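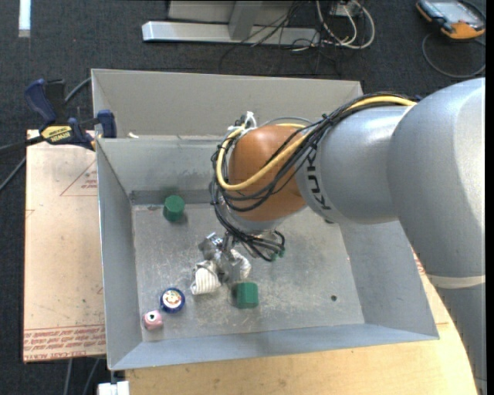 The cable that kept stopping the arm

Paweena Klinhom runs the bin-picking cell at Cordeiro, where a KUKA arm takes small objects out of a metal bin. For most of June, the cell had a fault that no one could reproduce on purpose. The gripper would go down for an object, close, and then report that its fingers were somewhere they were not. The arm stopped each time, as it is meant to.

"It stopped safely, so at first we treated it as an annoyance," Klinhom says. "You clear the fault, you restart, you go back to your desk. We did that for too long."

The first suspect was the gripper itself. Her team took the linkages apart, checked the fingertips and sent the controller board to Bosico, the shop that had assembled the tool. Bosico ran it for 1,000 open-and-close cycles on a bench and found nothing. The board came back and the fault came back with it.

"On a bench the wrist doesn't turn," she says. "That should have told us something right away."

What told them in the end was the log. Cliseo, the program that plans the picks, keeps the joint angles for every attempt, and Klinhom sorted 400 of them by wrist position on a Tuesday afternoon. Every fault was in the same range. They all came when the wrist rolled far over to get the fingers down beside a side wall of the bin. Picks from the middle of the floor never failed.

The wires for the gripper run along the outside of the arm and around the wrist, held with ties. One tie had been pulled tight close to a bend. When the wrist rolled past a certain point, the slack was used up and the bundle pulled on a connector. Inside the connector, one pin lost contact for 10 milliseconds. It was enough for the controller to read a bad position.

"You could wiggle it by hand all day and see nothing," Klinhom says. "It needed the full roll and the load together."

She is less relaxed about what happened before they found it. On one of the last faults the fingers opened again without a command, with the arm still low in the bin. The object fell a short way onto the metal and no one was near it. Still, she shut the cell down for 3 days and asked Clitomberg, an outside safety firm, to go over the restart procedure.

"A gripper that opens when it wants to is a different problem from a gripper that stops," she says. "With a foam block, fine. I don't want to learn about it with something heavy."

The procedure now says that a second fault of the same kind in one shift ends the shift — no restart from the pendant until someone has looked at the cables. The planner also has a limit on wrist roll, and a few objects close to the walls get left behind as a result. Klinhom would like a proper cable guide on the wrist before she takes that limit off. It has been ordered.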